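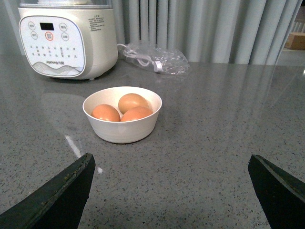 Touch panels, eggs and a shared counter: what should our written operating rules cover?

We use cookies to remember your display settings and to count visits. By continuing to use this site you accept our cookie notice. Accept | Settings

Posted by trama_bench

I have been asked to write the operating rules for a single arm with a two-finger gripper and a wrist camera. It works at a kitchen counter with small household appliances and ordinary food items. At present the rules are a page of notes from the person who set up the cell, and half of them concern the login.

The tasks are things like picking eggs out of a bowl, moving the bowl, and pressing buttons on a countertop appliance. Operators guide the arm by hand controller from a stool at the end of the counter. There are no fences. The arm runs at reduced speed, and the controller has an enabling switch and an emergency stop.

Points I can't settle:

1. Whether appliances should be plugged in while the arm is learning the reach and press motions.
2. What grip force limit to write down for eggs, and whether it belongs in the rules or in the task file.
3. Whether a polished stone-type counter needs anything special. We get bright reflections in the wrist view and the depth readings near them are poor.
4. How to handle raw egg on the fingers. Our general cleaning rule only says "wipe down at end of shift."

I have read the general industrial robot safety standards and the collaborative guidance. They are clear on contact with people and say very little about contact with breakfast. Any working practice would help.

Posted by Hamish MacAulay

I wrote the rules for a similar setup, with two arms and more appliances. Taking your points in order.

Power. Default to unplugged, with the cord coiled and kept to one side. Write it as a state that has to be confirmed before the arm is enabled, and make the operator look at the plug itself. A dark display tells you nothing, as many of these appliances show nothing on standby and still respond to a touch. If a task needs the appliance live, it should have its own entry in the task list, with a second person present and the outlet on a switch the operator can reach from the stool. Run the task empty before running it with water or food. Check what the cord crosses. A cord that passes between the bowl and the arm base will be caught sooner or later.

Note that capacitive touch buttons may not respond to a rubber or plastic fingertip at all. Operators then push harder, which slides the appliance or loads the panel. Put a press force limit in the rules and state that a button which fails to respond in three attempts ends the trial. Ours came down from 5, and the number of shifted appliances came down with it. Also list by position which button is start and which is cancel, in the language the operators read. If the panel is printed in a language they don't read, tape a translated diagram to the wall by the stool. Don't put stickers on the panel if the camera is meant to learn from it.

Grip force. Keep the number in the task file and the method in the rules. The method is: weigh the item, find the lowest force that holds it through the fastest permitted move, add a margin, then test on a sample and record the breakages. Eggs vary by size and by carton, and the pads matter more than either. We changed from hard fingers to Lustley pads and had to repeat the whole test. Any change of pad, fingertip or gripper calibration voids the old figure. The rules should say so in those words.

For eggs sitting together in a bowl, specify the order of picking as well. The first pick should be the egg with the most free space on both sides, with the fingers open wide enough to clear the shell and still fit inside the rim. When one egg rests on others, lifting a lower one lets it roll. We require a pause of one second after each lift so the remaining eggs can settle, and the operator looks again before the next approach.

Counter. Two separate problems. The first is reflection, which your depth sensor may read as a hole or as an object below the surface. Set a hard floor in software, measured by touching off on the counter at several places with the arm at low speed, and do not let the depth image override it. We keep ours 6 mm above the surface and lower it only for named tasks. The second is friction. A smooth bowl on a polished top slides with very little push. Either mark a bowl position and check it between trials, or allow a thin mat and record that it was used.

Packaging is worth a line too. Clear plastic bags give poor depth and strong highlights, and a finger can snag one easily. Our rule is that a bag stays on the counter only if the task calls for it, and it must be entered on the setup sheet. Otherwise it goes in the drawer before enable.

Cleaning. See the next answer, as I expect someone from the food side will have a view. Ours is stricter than end of shift.

Posted by shaikh_labops

For the egg question, treat the gripper as a utensil that has touched raw food. Shells count, even when nothing has broken. Wash or wipe the fingers with detergent, then use a sanitizer that the pad supplier accepts, and leave it on for the contact time printed on the bottle. Do this after every egg session and before any task that touches a cup, plate or anything a person might later eat from. Worn or textured fingertips hold residue in the surface, so put pad inspection on the same checklist and replace them when the texture starts to lift.

If an egg breaks: stop, disable, move the arm clear by hand, clean the counter and fingers, check the wrist joint for liquid, log it. We had a case in April where egg white ran down inside a finger mount and was found a good while later, by smell.

Eggs used in trials are thrown out after the session. Mark the carton so it does not end up in the staff fridge.

Posted by hondodard

just use plastic eggs. we did some 105 runs that way and never cleaned anything

Posted by Hamish MacAulay

Plastic eggs are fine for checking reach and clearance. They are lighter than real ones unless filled, and the surface has different friction, so a grip figure obtained on them should not be copied into a task file for real eggs. If you use both, record which on every trial.

Posted by trama_bench

Thank you, all useful. I will split the document into general rules, a setup sheet and task files, and move the force figures to the task files. The confirmation of the plug goes on the setup sheet, next to the floor height.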